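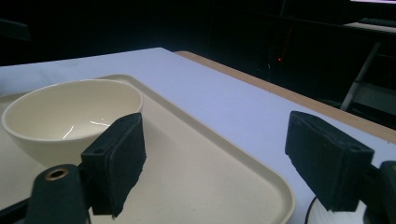 3 min read

Share 2

Zullville tableware maker brings cream bowl and tray set to Prustmont showroom

Zullville, November 7, 2022 - Thepsuriya, the Zullville tableware maker, has opened orders for Tundell, a range of cream bowls and matching trays meant for everyday meals at home. The range can be bought from the company's own shop and from its showroom in Prustmont.

Tundell is built around one deep ceramic bowl and one large tray. The bowl is round, with a thick rounded rim and sides that curve in towards the base. It is glossy on the inside. The tray is rectangular with rounded corners, and its rim is slightly raised. It has a smooth matte surface with a faint speckle in the off-white, so the two pieces sit close together in colour but differ in finish.

The company began work on the range after asking customers how they ate on weekday evenings. It received 2,321 replies. Many of those who answered said they often had supper from a single bowl, and that they carried it from the kitchen to another room. A good number said their trays were too small to hold a bowl and anything else, or were so patterned that they only came out for guests.

Thepsuriya already sold bowls, but had not made a tray before. Early versions were shown to shop customers in June, and the comments led to two changes. The tray was made larger, leaving room beside the bowl for bread, a glass or a folded napkin. The rim was also brought down, as several people had said the first one got in the way when they wanted to use the tray as a place setting and eat from it at the table.

The bowl changed less. Its depth was kept from the first drawing, as it was the part people liked most. It is intended for soup, noodles, porridge, stews and salads, and will also do for fruit or for mixing a small amount of batter. The thick rim is there to give the fingers something to hold when the bowl is full.

"We wanted a bowl and a tray that could stay out all week," the company said in a statement. "Most of our customers have one table and it does every job in the house. They told us they wanted plain things that look right on it at breakfast and at supper, and that can be left there in between."

Cream was chosen over white following the same round of comments. Thepsuriya tried both on pale table tops and on darker wood. On pale tables the white samples were hard to tell from the surface, while the cream ones still showed a soft edge. There are no plans for other colours this winter.

The first run is made up of 300 sets, each with one bowl and one tray. Of these, 200 have been set aside for online orders and the rest will go to the Prustmont showroom. Bowls and trays will be sold separately once the first run has gone. Customers who want to be told when single pieces go on sale can leave their details with the shop or ask at the showroom desk.

Visitors to Prustmont will find the range laid out on tables at the front of the showroom. Staff can show how the pieces are stored and answer questions on care. The company advises washing the bowl in warm soapy water and wiping the tray with a soft cloth. Scouring pads should not be used on either piece, and the tray should not be put in the oven or used as a stand for pans straight from the hob.

Orders are packed at Zullville in plain card boxes, with the bowl wrapped on its own and the tray laid flat beneath it. Anyone who receives a chipped or cracked piece should keep the packaging and contact the shop, which will send a replacement for that piece - there is no need to return the whole set.

Shops that would like to stock Tundell can ask for a trade list. Trade orders will be filled from the second run, and delivery dates will be given when the order is confirmed.

About Thepsuriya

Thepsuriya makes and sells tableware from its workshop in Zullville. It runs a showroom in Prustmont and sells direct to customers through its online shop.

Press enquiries, including requests for samples, should be sent to the Thepsuriya press desk at Zullville.

0 comments

Search news releases Go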